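Anyone here work next to a kitchen robot? What changed for you?
Posted by Fanni Borbély in Work Life

I prep at a catering kitchen that sends out 210 lunches a day. In October we were told an arm would take over handing out and putting away tools, and we've been trying it on the simulator first. I'm excited, but a couple of the older cooks are worried about their hours. What did it do to your shifts?

Benedek Jakab
We got one last year and I love it!! Way less walking. Go for it.

Thitima Kaewsai
Congrats, this is a fun stage to be in! At Porkex we spent 30 days on the simulator before any real arm showed up, and I'd fight to keep those days. Our hours stayed the same, but the jobs inside them moved. I used to fetch and put away all morning, and now I plan the stations and teach the arm its routes (I had never touched software before, so if I can do it your cooks can too). The best thing we did was let the whole crew watch the practice runs and yell out what looked wrong. Two views from our simulator, the gripper open in one and a knife up in the other:
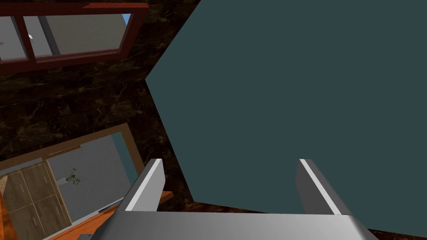
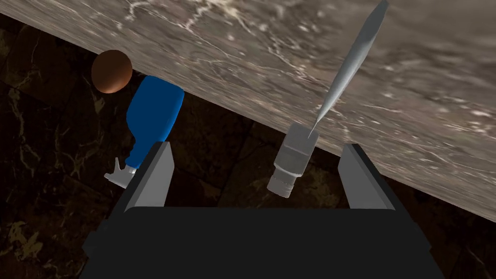 Knives took us the longest to agree on. Ilona Bodnár, our lead cook, wanted a rule for where people stand and how a blade gets passed, and she wrote it herself. It's still taped up by the sinks. Ask your manager now who gets paid for the training time, and get it in writing. Ours was paid, but only after we asked twice.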